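Print this page | E-mail this page

Teaching the club arm to put blocks in a tray

26/01/2018

A few of you asked at the last Trorkley robotics club night how we got our arm ready for the sorting challenge in May, so I'm writing it all down before I forget (and before the sticky notes fall off the monitor). We run the arm from a laptop with Jernent, the free control program the club uses, but you can follow along with pretty much anything that lets you save positions.

Start with the table. Wipe it down, clamp the arm base, and then please don't move the base again! I bumped ours once with my hip and lost a whole evening of saved points.

Next, set your home position. I like it 300 mm above the table with the gripper pointing straight down. Save it, name it something sensible, and send the arm back there between every move while you're learning.

Now teach the first pickup. Set one wooden block down by itself, drive the arm over it with the fingers open, and come down slowly. Keep the speed at 20 percent. It feels painfully slow, I know, but you want time to hit stop. Close the fingers, lift 30 mm, and look. If the block hangs crooked, you closed on a corner, so turn the wrist a little and try again.

Once that works, teach the drop. Save one point over the middle of the tray and a second one lower down, and open the fingers only at the lower one. We skipped the lower point at first and the blocks bounced all over the place.
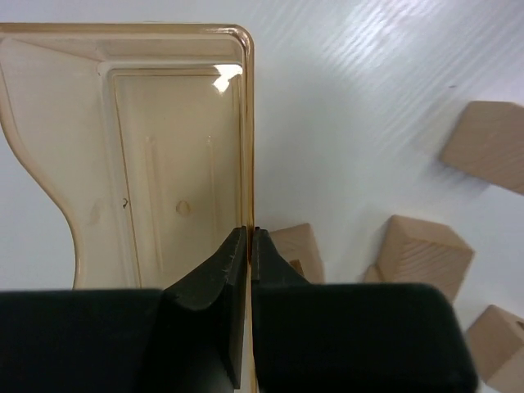

Then do the tray walls. I touch off on each one with the gripper nearly shut and write down the numbers, and those go into Jernent as no-go lines. Do this at crawl speed, since thin plastic loses every argument with a gripper. Our right wall went in as 677 on the X axis, but yours will be different, so don't copy mine.

After that, add blocks one at a time. Leave a good finger's width between them or you'll knock over the neighbor every time you open up. When you can clear the table three times in a row, bump the speed up a notch and start over.

The Chiba team over at Drirnimel does the walls before the drop point, and their way is probably fine too. I just like seeing a block land in something first!

Contact us | Copyright 2018 Trorkley Robotics Club | Back to top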